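Heseta 室内干しデータ README

概要
小さな住まいでの部屋干しについて、洗濯物が乾くまでの時間をまとめた表です。記録は全部で864件、住戸は12戸。乾燥機のない家だけを対象にしました。

列の説明
rack：物干しの型(折りたたみ、壁付け、つり下げ)
fabric：布の種類
hours：干してから取り込むまでの時間
humidity：開始時の湿度(%)

取り込みの判断は各家庭に任せています。厚手のタオルは家ごとの差が大きめです。

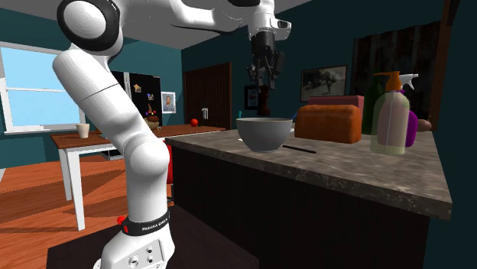
Heikki Mäkeläからは、hoursに夜中の分まで入るのはおかしい、寝ている間に乾いた服は朝まで放置されるのだから別の列に分けてほしい、との指摘がありました。3月の版でovernight列を足し、夜をまたいだ記録には1を入れています。hoursの値は元のままです。

欠損
湿度計のない家ではhumidityが空欄です。約50件あります。平均値で埋めることはしていません。

Todsteadの住戸は浴室干しが多く、ほかの地域と混ぜて比べるときはroom列で絞ってください。
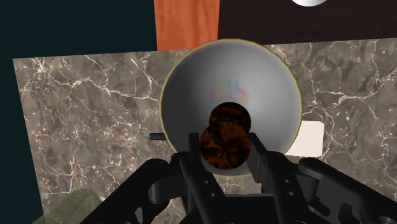 room列の値はbath、living、otherの3種類で、廊下と玄関はotherに入ります。途中で干し場所を移した場合は、最初の場所を書きます。

連絡先
誤記の報告はLertchai Nakpanまで。行番号を添えてください。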